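El fieltro negro en tira
Materiales, por Debora Longo

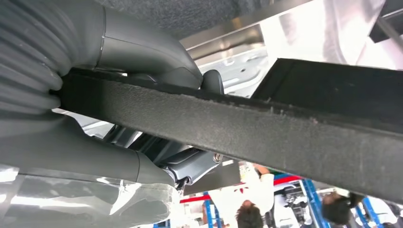 Giorgia Sala sostiene que una tira de fieltro se juzga por el canto, y que la pelusa clara se retira antes de pegar, nunca después. En el taller de Flernolside aplican ese criterio desde marzo: cepillo seco, 5 minutos de reposo en plano y corte con cuchilla nueva cada 30 tiras. El adhesivo va en la cara lisa — sin llegar al borde — y la presión se reparte desde el centro. El sobrante se guarda enrollado, con el pelo hacia fuera.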